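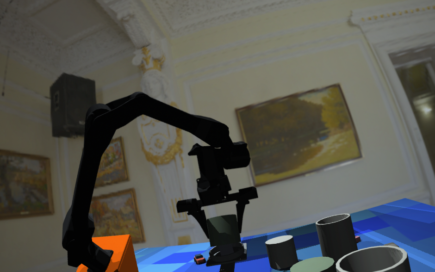
Projects / Rumo / Data / README

# Rumo sim set -- cylinder and pipe handling

Simulated arm doing small shop-floor jobs: pick up a part, put it on a fixture, sort pipe offcuts by size. Built to get a straight answer to one question we keep getting asked -- can a machine do the bench chores yet? Short version: some of them, slowly.

Maintained by Bernice Opoku. Scene files by Edin Janevski.

## What's in it

- 369 episodes, all rendered, no real footage
- up to 60 seconds each
- 3 tasks: `place`, `lift`, `sort`
- wall and table textures are randomised, so expect fancy rooms and odd table colours. Don't filter on background.

## Parts

Solid cylinders and hollow pipes, mixed diameters. Fixture is black, raised rim. Colour of a part means nothing, don't use it as a label.

## Labels

`success` = part upright and released when the episode ends. Leaning counts as a fail. Early `sort` labels were done by hand and a few are definitly wrong, fix coming.

## Known problems

- wide pipes: gripper sometimes clips thru the wall. Flagged `clip`, leave out of training
- friction too high on the fixture, makes `place` look easier than it is
- camera can lose small parts behind big ones
- no people, no clutter like a real workshop. A good score here doesn't mean it can tidy your garage

## Use

Internal and teaching use OK. Ask Bernice before you put it anywhere public. Keep the colour profile as is -- converting it broke the depth files last time.

Last updated October 8, 2021

Related
- Clulitz bench set
- Grelberg dish rack trials
- Effiong laundry folding notes
- Rumo changelog, April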